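Ernero Demonstration Kit
Teleoperated pick-and-place recording for arm and hand

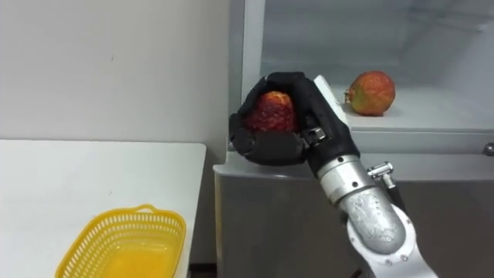 The Ernero kit is for teams that need recorded examples of everyday handling tasks and want to start collecting within a day of delivery. The operator drives the arm and hand through each task, and every run is saved as one episode with head camera video, joint positions and the operator's commands on a shared clock.

Episode length: up to 60 seconds
Storage: 700 episodes on the internal drive
Task scripts: 12 included, editable
Export: per episode or per batch

Most scripts are short transfers between a shelf and a basket. Rounded produce works well for early sessions – sizes vary a little and no two pieces sit the same way. We suggest roughly 200 good episodes per task before a first training run. Failed grasps can be tagged and kept.

Setup and operator training are handled by Radomir Janevski at Skedby. Table, cabinet and baskets are not included. A mounting drawing with shelf heights is supplied on request.

Next units ship in August. For quotes, write to Snežana Trajkovski in sales.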